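Speaker notes — Choosing a gripper on a small budget
Jamwood meetup, June 17, 2019

(Wait for people to sit down. Say hello to the back row.)

Thank you, Csenge, for the kind introduction, and thanks to everyone who came out. I'll try to keep to time, though those of you who know me will have your doubts. I'd like to talk about the two grippers we've been living with since January, the Zulta and the Broster, and what we learned by asking both of them to do the same very dull job over and over again.

The job is to pick up a cup and set it on a plate. I know it doesn't sound like much! But a cup gives you a choice — you can grab the rim, or you can close around the body — and the two grippers turned out to have quite different feelings about that.

(Slide. Give them a moment to look.)

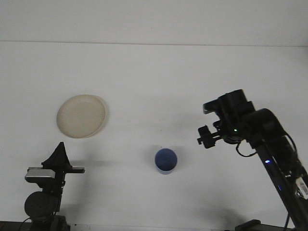
We ran 50 tries with each gripper, same arm, same controller settings, and Malsha moved the cup to a new spot between tries so neither one could get comfortable. The Zulta has the narrower fingers, and it was lovely on the rim. Where it struggled was the letting go. It would set the cup down nicely and then give it a little nudge on the way out, and over a whole afternoon that nudge gets under your skin.

The Broster is wider and slower, and I'll admit I had written it off by lunch on the first day. Nuwan talked me into lowering the closing speed to 70 per cent and trying again, and it became a much more polite machine. It still doesn't love a thin rim, but it closes around the body of a cup very reliably, and it lets go cleanly.

(If someone asks about price: the whole setup came to $3,309, arm included. Don't get drawn into shipping.)

A word on cables, as I promised Menaka I'd mention them. Leave more slack at the wrist than you think you need. We lost most of a morning to a plug that worked itself loose every time the wrist rolled all the way over, and I blamed the software for every minute of it.

So which would I buy? For cups, bowls and anything roundish, the Broster, slowed down. For thin edges and small parts, the Zulta — and have a good look at your release move before you blame the fingers.

(Thank Iresha for the bench space. Questions, then tea.)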